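发件人：Haf Landeg
收件人：Gerstead 布景邮件组
日期：2021年10月10日
主题：Re: 白杆、斜撑和台面铺布

Gayan 昨晚写道：
> 各位，Zimik 的白管架我认为可以定下来了。管子够直，接头是白的，
> 从正面看很干净。台前铺黑布，后面一律白色，对比足够。
> 我建议四月那批旧架子全部退掉，下一轮直接用这套，
> 不必再花时间比较。Bakavby 那边报价也差不多，但交货慢。
> 有反对意见的请尽快说。

Gayan，我有反对意见，而且不止一条。

先说“很干净”。白管配白布，灯一打就糊成一片，布的边在哪里、管子在哪里，得眯着眼找。你说对比足够，那是黑布和白色之间的对比，白和白之间几乎没有。我们上次在 Abeysekara 的小厅里就吃过这个亏，最后临时把灯压了两档才看得出层次。换一套架子，这个问题还是原样留着。

再说铺布。黑布最显皱，这一点我提过，当时的答复是“拉紧就好”。我不信。布从柜子里拿出来就是有折痕的，往桌沿上一搭，灯从上面下来，每一道褶子都有一条亮边。要么提前熨，要么换厚一点的料子，没有第三种办法。熨布这件事写进流程三回了，真正做过几回，大家自己心里有数。

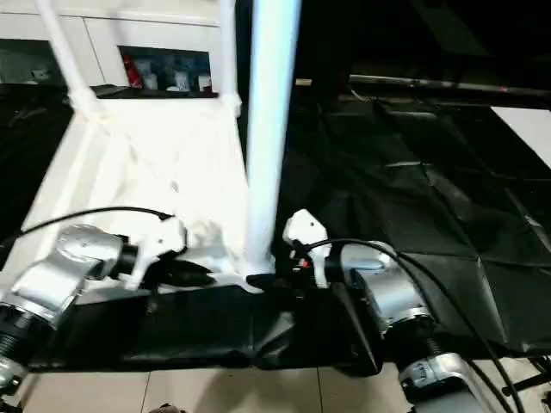
立杆很亮，表面已经有点过曝，底下接桌面的地方有一小块深色的东西，看着碍眼。左边那片白的只剩很浅的几道折痕，倒是前面黑布上的皱褶清清楚楚。斜管和旁边那根细管我没有意见，样子利落，但样子利落和站得稳是两回事，光看样子我不会签字。

Gayan 随后回了一句，说过曝是灯的事，不能算在架子头上，杆子刷成哑光就能解决大半，至于布，他愿意自己带熨斗来。

哑光漆我同意试，但请先拿一根试，别一口气全刷。上回刷背板，说好哑光，干了以后是半光，补了两遍才勉强能用。熨斗也请真的带来，我会问的。

还有退旧架子的事。旧架子是难看，接头发黄，可是它用了5年没有倒过。新架子到现在只搭过4次，每次都是熟手在搭，换个没摸过的人会怎样，谁也说不准。我的意见是旧的至少留两套，放在后面库房最里面那排，不占多少地方。你们嫌挤，可以先把那堆没人认领的底座清掉。

另外，“Bakavby 交货慢”这句话是从哪里来的？我翻了往来邮件，没找到他们误期的记录，只有一封说要等颜色确认，而颜色是我们这边拖着没回。如果有别的依据，请转给我看看。没有的话，这条理由就先从比较表里拿掉。

斜撑的长度我还没量，量完另发一封。在那之前，请先不要下单。

Haf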